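Housekeeping and Textile Care, Unit 4
Storing Clean Linen in Small Guesthouses
Handout prepared by Sevim Dağdelen

Please read this handout before the practical hour. We will not repeat all of it in class. Bring your notes from Unit 3 (washing and drying), because the questions at the end use both units.

1. Why storage is a separate topic

Many students think that the work with linen is finished when it comes out of the dryer. In the guesthouses where I worked, most of the complaints about sheets came from what happened later, on the shelf. The sheet was washed well, but it had a smell, or a yellow line on the fold, or a gray edge from dust. The guest does not know the reason and thinks the sheet is dirty. Then it must be washed again, and each extra wash makes the cotton weaker.

2. Moisture

Cotton takes water from the air. A sheet that feels dry on the outside can still be damp in the inner folds, especially at the hem, where the fabric is double. Put your hand between the layers before you put the sheet away. If it feels cooler than the outside, hang it again.

Do not put linen against an outside wall. In January this wall is cold, and water forms on it during the night. Leave a space the width of your hand.

A linen room should stay below 70 percent humidity. If you do not have a meter, look at the window in the morning. Water on the inside of the glass is a clear sign.

3. Containers and shelves

Closed plastic boxes protect from dust, but they also keep the moisture inside. Use them only for things that rest for a long season, for example winter blankets, and only when these are fully dry. For things in daily use, an open container is better. Air can pass through the sides, and the staff can see what is there without opening anything.

Wire has one disadvantage. It can leave marks on soft towels when the pile is heavy, and a rough end can pull a thread. Check the corners with an old stocking: if it catches, the towel will catch too. A container with a solid bottom is more comfortable for small items such as face cloths, which press into an open grid.

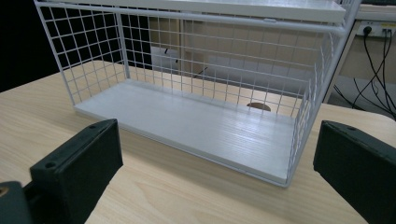
4. Rotation

Clean linen goes to the bottom of the pile or to the back of the shelf. Linen for use is taken from the top or the front. This rule is simple, but it is broken every day when people are in a hurry. At the guesthouse Işık, where Fadime Ertürk was responsible for the rooms, the same 8 sheets were used all summer and the others became yellow on the folds.

Refold the sheets that rest longer than 2 months, and change the place of the fold.

5. Labels

Write the size and the type on the shelf, not on the fabric. Use short words: "single flat," "double fitted," "bath." A label that needs explanation will not be read.

6. Questions for the practical hour

Why can a hem be damp when the middle of the sheet is dry?
Which items from your Unit 3 list would you keep in a closed box, and for how long?
A guesthouse has one linen room with a single outside wall. Draw the shelves and mark where the towels will be.

Give your drawing to Ertuğrul Akbulut before the practical hour begins. Please write your name on the back.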